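October 22, 2019

Ok quick one because I have to be out the door in a bit. The Clasbridge EP is finally up. Six songs. Been waiting since February, when they put that one demo online and then pulled it two days later with no word why.

First listen was on the bus with one earbud dead, so take this for what it's worth. Second listen at home, proper speakers, dishes in the sink. Much better.

Opener is called "Plaker" and no, I don't know what it means either. Starts with that dry little drum machine they used on the last tour, then the bass comes in way too loud and stays there. Love it. The vocal is buried but I think thats on purpose? You get maybe one line in three. I played it four times before I even got to track two.

Track two, fine. Track three, skip. Sorry. It's the one with the guest rap and he sounds like he's reading it off his phone in a parking lot.

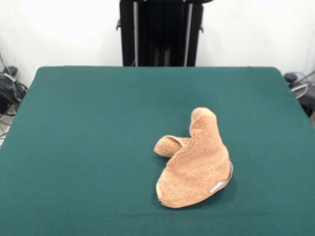

Then "Kobzar" and wow. Seven minutes, hardly any chords, just this one string part going round and round and the singer almost talking over it. This is the one they closed with at Jomthorpe last year, I'm nearly sure, except live it was faster and had a horn section. My recording from that night is garbage (someone yelling about beer the whole way through) so I can't compare. If anybody has a cleaner one, email me. Please. I will trade.

The last two run together, so if you have shuffle on, turn it off. There's a gap on the streaming version that isn't on the download. Annoying. Buy the download, it's cheap and the band gets more of it.

Numbers, for those who keep asking: it had 2231 plays when I looked this morning, which is nothing for a band this good. The demo got 188 before it came down, and I think I was a dozen of those. The tape version is 221 copies, hand numbered. I ordered mine at lunch and the confirmation still hasnt shown up, so now I'm checking my mail every ten minutes like an idiot.

Tour dates are "soon." They said soon last time and it took until summer. I'd drive four hours for it, not six, unless they bring the horns.

More on this when the tape gets here. Also still owe you all the write up of the Jomthorpe lineup, it's half done, I got stuck on the Saturday bands. This weekend, if work lets me.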